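Jerkmont家用织物修补季今年扩至11个街区,报名现已开放

(Jerkmont,2023年4月21日,星期五)Trudov织物修补中心今天宣布,第三届家用织物修补季将于下月初在Jerkmont开幕,为期40天,覆盖11个街区。毛巾、床单、桌布、窗帘、围裙,凡是家里每天用着又常常被随手扔掉的布,都可以带来修补、改做或者交换。全部课程免费,针线和缝纫机由中心提供,零基础的居民也能当天学会锁边。

去年的修补季只在老城的一间教室里举办,消息传开以后座位天天排满,走廊里还站着抱着窗帘等位的人。中心主任Gunvor Torvik说,她当时就下了决心,今年一定要把课开到大家家门口去。

“最让我高兴的是那些带着毛巾来的人,”Torvik说,“一条毛巾边上脱了线,剪掉线头,重新包一道边,又能用好几年。他们第一次看到自己缝出来的那条边,那个表情,我真想让全城的人都看见!”
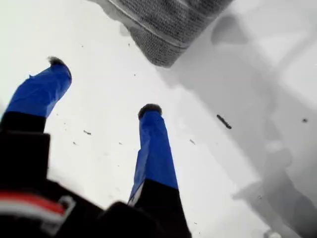

课程安排

修补季共开设48节课,每节两小时,平日安排在傍晚,周末全天都有。课程由浅入深,居民可以单独报一节,也可以跟完一个系列。

入门课讲手缝:平针、回针、藏针,以及怎样选针、选线。授课老师Diễm Từ做了多年窗帘和床品,讲课慢,示范多,去年不少学员一连听了她四五节课。她今年新加了一节“起球、勾丝与脱圈”,专门讲毛圈布。毛圈布一旦勾出一根长线,很多人会顺手去扯,结果越扯越长。Diễm Từ的办法是贴着布面剪断,再把周围的毛圈用手指理平,整个过程用不了一分钟。

机缝课由Nnamdi Ogunleye主持,内容包括换针、调线、包边,还有怎样给弹性布料缝出不会绷断的线迹。每位学员单独用一台机器,课后可以留下来继续练习,直到场地关门。自己家里有旧缝纫机的居民也欢迎带来,Ogunleye会帮忙上油、清理梭床,顺便教大家听出机器哪里转得不顺。

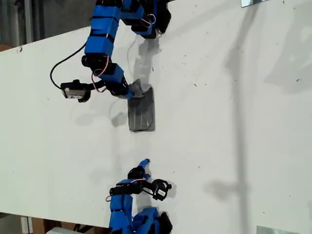 改做课今年由Jhonatan Sánchez负责。他会带大家把磨薄的床单裁成枕套,把旧桌布改成买菜袋,把牛仔裤腿做成隔热垫。Sánchez对边角料有一种近乎固执的热爱,他的工作台旁边永远放着一筐巴掌宽的布条,什么颜色都有,学员随便取用。他说改做课最好玩的地方在于没有人能做出两件一样的东西,去年有位学员用三条睡裤拼出一张午睡毯,至今还挂在中心门口,经过的人都要摸一摸。

少年班面向十岁以上的孩子,需要一名大人陪同。孩子们会从缝扣子开始,最后每人做一只装饭盒的布袋带回家。

交换日

每周六上午,各街区场地同步举行织物交换。居民把洗净晾干、仍可使用的家用织物带到现场,换取一张交换卡,当天挑选同等件数的物品。去年最抢手的是厚窗帘和擦手巾,开门不久就见底。Torvik建议想找窗帘的人早点来,并且事先量好窗户,去年有好几位带回家才发现短了一截,只好又抱回来改。

交换物品请提前洗净。羽绒制品、电热毯和内衣不在接收之列。有污渍但布料结实的旧毛巾和床单可以放进单独的回收箱,中心会裁成抹布,送给附近的自行车铺和陶艺工坊。 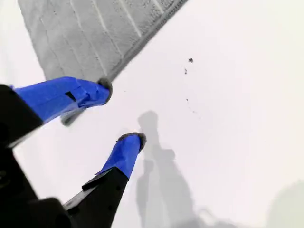
洗护知识也是今年的重点。许多送来修补的布其实是洗坏的,所以中心请来了在Sikder洗染坊工作的Ama Arthur,开设五场洗护讲座。她会讲怎样读懂水洗标,什么布怕热,什么布怕柔顺剂。超细纤维的毛巾和擦布就属于后一类,柔顺剂会让它吸水变差,最好与掉毛的棉织物分开洗,低温晾干。棉毛巾则可以在晾之前用力抖几下,让毛圈立起来。讲座结束后留有提问时间,居民可以把自己洗坏的东西带来,Arthur对缩水的毛衣和染花的衬衫格外有兴趣。

“大家总觉得洗衣服是不用学的事,”Arthur说,“可是只要讲上十分钟,下面的人就开始互相交换经验,谁家的白床单怎么保持白,谁家的毛巾为什么总有味道,我常常插不上话。那是我一年里最喜欢的下午。” 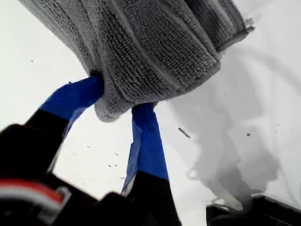
叠成多层的灰色超细纤维毛巾。

报名方式

即日起可在各街区图书馆服务台或Trudov织物修补中心前台报名,首批开放500个名额,按先后顺序登记。机缝课名额有限,每人限报两节,候补名单每周一更新。手缝课和洗护讲座如当天仍有空位,可以直接入座。

需要轮椅通道、手语翻译或左手专用剪刀的居民,请在报名时注明。Rudow街场地入口在侧门,场内有电梯。

修补季的作品将于十一月在Rudow街场地集中展出,学员可自愿提交一件自己修补或改做的物品,大小不限,附上一句说明即可。Torvik已经预留了一整面墙给毛巾。

关于Trudov织物修补中心

Trudov织物修补中心设在Jerkmont老城,常年开设家用织物修补与缝纫课程,并提供公用缝纫台。中心每周二至周日开放,周一闭馆。

媒体采访及课堂旁听请与中心前台联系,注明希望参加的课程和到访人数。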